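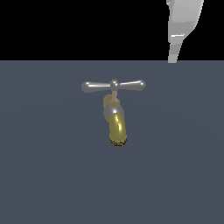

*Image: Tumwood*

Evander Rennie picks up on the eighth ring and apologizes, because he's been under the mixing desk looking for a guitar pick. "I've got a whole jar of them somewhere," he says. "I never use the jar." I've been playing the new Plillo record pretty much nonstop since February, so I had a long list of questions and got through maybe half (sorry to everyone who sent one in!).

*Bodholm* is the band's second album, and it's a lot quieter than the first. I ask if that was the plan. "No, the plan was loud," he says. "We had 11 songs with drums all over them, and I'd listen back in the car and turn it down every time. So I thought, okay, maybe I should listen to what my hand is doing."

Three of those songs got thrown out. The 8 that stayed were mostly recorded again from nothing, with brushes, an upright piano and a lot more room around the vocals. My favorite is "Villalba," the slow one that closes side one, and I tell him so. He groans a little. "That one took 162 takes. I know the number because the computer names the files for you, and it's cruel. We used take four."

Take four! I ask what was wrong with the other 158 and he laughs for a good while. "They were better sung. I'd learned it by then – you can hear me knowing where the high note is."

We get onto touring, which he loves and his back doesn't. The last run ended in a room that holds 219 people, and he says it's the size he'd pick every night if he could. "You can hear one person drop their keys. I like that. I want to play to the keys person."

He's already writing again, on a nylon-string guitar he says won't stay in tune past the second verse, and he's been singing the new ones flat to match it. Will there be drums this time? "Oh, so many drums," he says. Then he has to go, because someone has found the jar.

*Bodholm* is out now on Tumwood, on vinyl and all the usual streaming places.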